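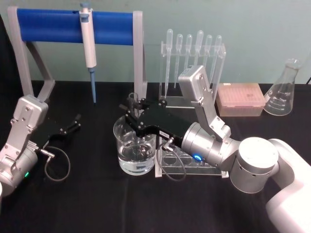 Nirside Bench Set: Rinse Station Log

Last updated: February

Nirside is a table of rinse and volume checks for small glass tubes, kept at the Manurung teaching lab. It covers one station: a beaker of water, a test tube rack, a rack of transfer pipettes, and a single-channel pipette hung on a stand. This file describes the layout of the station, the columns in the table, and the known faults in the data.

Contents

nirside_main.csv: the log, 2,232 rows, one row per tube per check
tubes.csv: the tube register, 152 entries
notes.txt: free-text remarks keyed by row number
layout.txt: bench positions in short form

All files are UTF-8, comma separated, with a header row. Decimal point, no thousands separators. Blank means not recorded. Zero means measured as zero.

Station layout

The bench has a black top. Positions are given from the working side.

BK: glass beaker, front center. Filled to about half with water before a run. The water in the beaker is clear at the start of each run by definition; if it is not, it gets changed and the run number goes up by one.
TR: clear acrylic test tube rack, directly right of BK. Round holes in the top plate. Left empty when the run begins and filled in hole order.
DR: clear dropper rack, toward the back. Transfer pipettes stand in it with the bulbs up.
PS: pipette stand, left of DR. Gray angled side supports, blue crossbar. The single-channel pipette hangs from the crossbar with its tip down.

Keep PS and DR behind the beaker. Runs logged under layout code A had DR in front of TR, and droppers were knocked over often enough that the code was dropped. Layout B is the one given above and is used for all rows with layout = B.

Columns in nirside_main.csv

row: integer, unique, never reused
run: integer, increases when the beaker water is changed
tube_id: matches tubes.csv
layout: A or B
step: one of dip, drain, fill, read
vol_set: volume set on the pipette, in microliters
vol_read: volume found by weighing, in microliters
tip_lot: lot code copied from the tip box
dropper: Y if a transfer pipette was used in place of the pipette
flag: see Flags
initials: person who entered the row

The step column is ordered. A tube should have dip, drain, fill, read within a single run. The merge script does not enforce this. To check it, sort by run, tube_id, row and look for a read without a fill ahead of it.

Steps

dip: the tube is held upright over the beaker and its lower end is lowered into the water. Mouth stays above the rim of the beaker. Do not drop the tube in and fish it out; that scratches both pieces of glass.

drain: the tube is lifted clear and tipped over the beaker on the spout side. Wait 60 seconds before it goes in the rack. The wait is not logged as a value, and rows where it was cut short carry flag W.

fill: the set volume is added from the pipette. Change the tip between tubes. Return the pipette to PS with the tip pointing down. It is never laid flat on the bench with liquid in the tip.

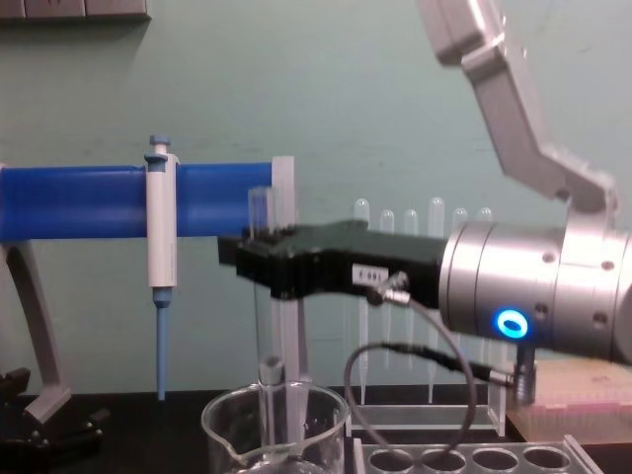
Reading and weighing

read: the tube is weighed and the result is converted to microliters using the water temperature in notes.txt. Where no temperature was written down, 20 °C was assumed and flag T is set.

The micropipette used throughout has a white body, a blue plunger button and a narrow blue tip shaft. It was checked against the Borno balance before each block of runs. Results of those checks are in notes.txt under "check". The pipette was not swapped for another unit at any point in the table.

The tubes at this station are clear glass. The conical tubes that share the bench are transparent, and they stand in a clear plastic rack behind the beaker. They hold their own records in a separate table (Tikach) and have no tube_id in this one. If a row seems to describe a conical tube, it is an entry error and should be reported.

Flags

W: drain wait shorter than specified
T: temperature assumed
S: spill on the bench top, amount not estimated
D: duplicate entry kept on purpose, see notes
X: do not use

There are 109 rows with flag X. They are left in so that row numbers stay continuous. Filter them out before computing anything. A row can carry more than one flag; flags are joined with no separator, for example WT.

Tube register

tubes.csv has tube_id, first_run, last_run, and status. Status is in use, retired or broken. Retired means the rim is chipped or the glass has gone cloudy. A tube_id is not given to a replacement tube. The replacement gets the next free number.

Known problems

1. Beaker level was not recorded in early runs. "Half" was judged by eye. Do not use the level for evaporation work.
2. tip_lot was typed by hand. O and 0 are mixed. Treat them as equal when matching.
3. Clear rack, clear tubes and clear water against a black top are hard to read under the ceiling lights. Hole numbers were sometimes off by one. Hole number has been removed from the main table for this reason and survives only in notes.txt.
4. dropper = Y rows have no meaningful vol_set. The column holds the last pipette setting and should be ignored.
5. Some drain rows appear before their dip row. These were entered late. Row order is entry order, so use step for sequence.

Resetting the station

Empty the beaker, rinse it, refill to half. Put the droppers back bulbs up. Clear the test tube rack and wipe the top plate. Hang the pipette. Wipe the bench top last, working from the back toward the front edge. Drops show up on the black surface if you look across it from a low angle.

Use

The table is suited to practice with volume error, repeated measures and messy categorical columns. It is not suited to rating pipettes or tubes in general. One pipette, one bench and one water supply are represented.

Versions

1.0: layout A rows only
1.1: layout B added, hole number removed
1.2: flags T and D added, tube register split out
1.3: unit labels corrected in the header row, no values changed

Contact

Sutrisno Lumenta, Manurung teaching lab. Send corrections with the row number, the column, the current value and the proposed value. Corrections without a row number are not processed.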